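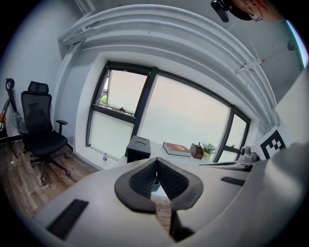
I've been putting off writing up the equipment budget for our manipulation work, mostly because the numbers kept moving. They have settled now, so here they are. The plan is to buy hand-held grippers first and leave the arm for later. We work out of a small office, and the first test setup is a white desk by the window with ordinary things on it: a red hardcover book, a pen holder, a potted plant. None of that cost us anything, and I'd rather keep it that way until we know which objects give us trouble.

The grippers come from Arness. The finger pads are sold separately at 21 dollars each, and I have put in for a full spare set for both hands. I don't know how fast they wear yet. Guvent makes a cheaper pad, but it needs an adapter, and the adapter has been out of stock for weeks.

Working with two grippers changed the budget more than I expected. Everything doubles: pads, chargers, storage cards, mounts. I had priced the project for one hand and had to redo the whole sheet on a Thursday night.
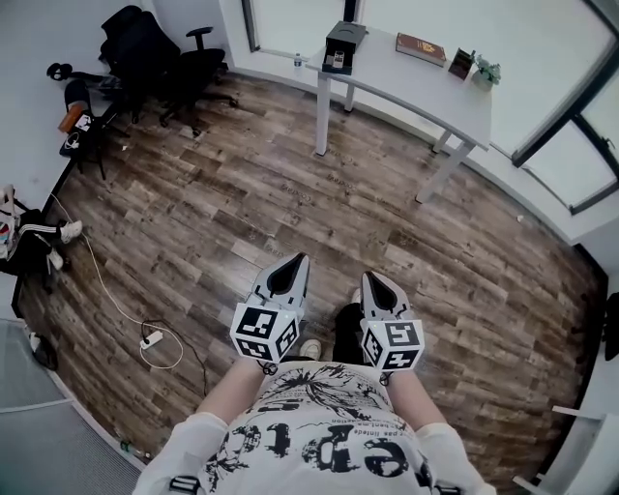 Both grippers, each with its marker cube.

The markers are the cheap part. We can print them ourselves, so I only budgeted for label stock and a few blank cubes. Power is where I got it wrong. I left out strips and longer cables completely, and those went back in under "small items," which now stands at 222 dollars. I also added cable covers for the floor.

For the arm, I have quotes from Honeo and Choo. Honeo is cheaper up front but charges 1000 dollars a year for support after the first year. Choo includes support for 3 years and wants a larger deposit. I'm leaning toward Choo, but the decision can wait until May.

Still to price: a better lamp for dark afternoons, a second desk, and a cabinet with a lock. If the cabinet goes over budget, I'll drop the lamp.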